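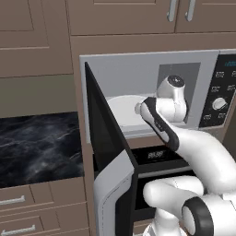 Plate in the microwave, door wide open, gripper over the right edge.

Jun 19, 2025

I have been rewriting our house rules for kitchen tasks since May, and I finally like them enough to put them out in the open! We run everything in simulation at Clovholm first, and for a long time our rules were a loose pile of notes that each of us read differently. One person's "plate placed" was another person's "plate sort of near the right spot." Try comparing 1081 episodes scored like that. I did, and I ended up throwing out the score column and starting over.

So the first rule is now about words. Every task gets a start state and an end state, written down before anyone runs it. "Plate in microwave" means the plate is resting flat on the floor of the cavity and the gripper is out past the door line. If the arm is still inside when the clock stops, the episode is unfinished, however nice the plate looks.

The second rule covers doors. An open door counts as an obstacle for both arms, including the one that has no job at that moment. We used to check only the working arm, and the other one would drift along happily with its elbow wherever it liked. Now the idle arm gets a parking pose, and that pose goes in the task file with everything else.

Then there are liquids, my favorite part (yes, I have a favorite part of a rules document).

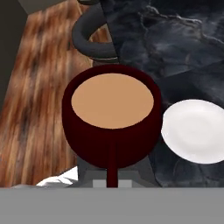 A full cup, seen from above the gripper.

A full cup is a different task from an empty cup, so it gets its own name and its own speed limit. We cap the wrist at 15 degrees of tilt for anything with liquid in it, and we write down the fill level at the start. I borrowed the idea from the Wirnitz checklist, which has a lovely short section on open containers, and then made it stricter. A simulated spill costs you nothing but a reset, and that makes it very tempting to wave it off. Please don't! Log it the same way you'd log one on a real floor. If the liquid model is too crude to spill, say so in the notes and don't claim a spill rate at all.

Rule four: keep the boring episodes. We save 200 per task, picked before we look at the results, and they all stay in. 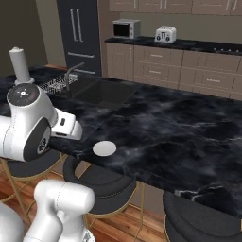 Rule five is about clearance, and it's the one I changed my mind on. I used to want a single number for every surface. Now we set 2 of them, one for the gripper while it approaches an object and a bigger one for everything behind the wrist. The elbows are where our contact logs fill up, and stools and faucets don't care which link hits them.

Our checker script is called Rätsep and it reads all of this straight from the task file. It's a bit fussy about units, and I still have to move the old Flustex tasks over to the new format, so those will fail the check until I get to them. If you keep rules like these for your own setup, send me yours, especially anything on drawers. Our drawer section is one line long and the line says "ask."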